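August, after tea

Third week of the no-plastic-bottles business and I am still not a convert. Hortensia Alarcón at work swears by it. She gave up shampoo, body wash, hand wash, the lot, and says her skin has never been better. Her skin was always fine, as far as I could tell.

A bar of soap and a green dish with a raised rim. So much for the revolution.

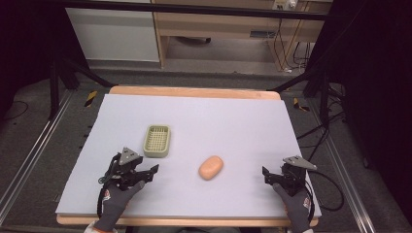
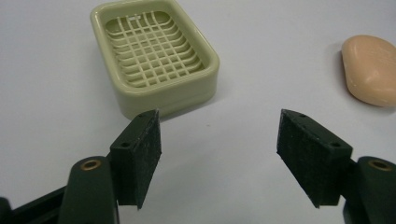

The claim that started it was in the Flulis newsletter, which says a household like ours gets through 2,000 squirts of liquid soap before anyone notices. Before anyone notices what? There was no source. There was a discount code. I looked for the study and found a page on the Gostness site that quoted Flulis, and Flulis, when I went back, was quoting Gostness. Round and round like two drunks holding each other up.

Tried the shampoo bar again this morning. Hair like a doormat. The leaflet calls this a transition period and says to push through. I notice that everything that doesn't work these days has a transition period. My mother's perm had one too and she cried for a week.

I got out the old receipts after lunch and tried to work out whether we're saving anything. The Zultetti bars are dearer than I remembered, and I'd left out the postage the first time, which made it look far better than it was. Added that back in and the grand saving since we started came to 769 cents. Seven dollars sixty-nine. I'll try not to spend it all at once. Fuentealba's catalogue promises 1,320 washes from one of their big blocks, and I'd love to meet the poor soul who stood at the basin keeping the tally. How long is a wash? Whose hands? Mine after the garden are not the same as Hortensia's after typing.

To be fair, and I suppose I should be in my own diary, the bathroom shelf does look tidier. I don't miss the pump that clogged. And ordinary soap is ordinary soap, my grandmother used it on everything including the dog. What I object to is being told it's a discovery, with a newsletter.

Hortensia wants me to try the toothpaste tablets next. I said I'd think about it. She's bringing some in a little tin whether I think about it or not.

Rain on and off all day. Didn't get the lemon tree pruned. Rang the plumber about the laundry tap and got the machine again, left a message, will try the other number in the morning. Soup for dinner, the last of the pumpkin.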